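Drurkside Allotment and Garden Club
Minutes of the October meeting, as scribbled down by your secretary

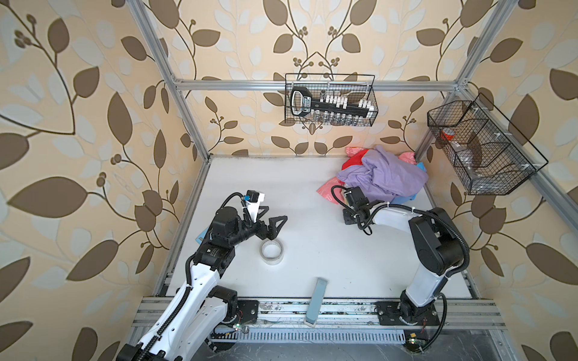
White tabletop, leaf-pattern wallpaper on three sides.

We got going at 7:10 in the back room at Tromell Hall, once I'd found my pen and the kettle had stopped screaming. Last month's minutes were read and passed, with one fix - I had put the seed swap down for the wrong afternoon. Sorry, everyone!

Water. This took up most of the evening. The bill came to 68 dollars more than last quarter, and several of us think the tap by the lower gate is dripping again. I said I'd walk down and look at it this weekend (I live closest, so I suppose it's always going to be me). We agreed to shut the whole line off before the first hard frost.

Compost. Hlongwane Farm Supply has offered us a full load for 55 dollars, delivered to the top lot. Lots of happy noises about this. One member asked if it could be tipped nearer the road this time, because last year's pile blocked the sheds for ages and we were all climbing over it in our good boots. Agreed, and I'll call them.

Plots. Plot 9 is free again. We have a waiting list, so I'll write to the next person on it, but it's badly overgrown at the far end and we ought to say so up front. There was some talk of splitting it in two. I was for it, most people weren't, so it stays whole.

Seed order. We're going with Onus again this year. Please get your lists to me by the end of the month, and please, please write the variety down - "the good beans" is hard to order.

Any other business. The wheelbarrow with the flat tire is still flat. The potluck is on, and I'm bringing the squash soup.

We finished at 8:40. Next meeting in November, same room, same time.

Recent items
September minutes
Seed swap: what to bring
Frost dates and shutting off the water
Waiting list form
Potluck sign-up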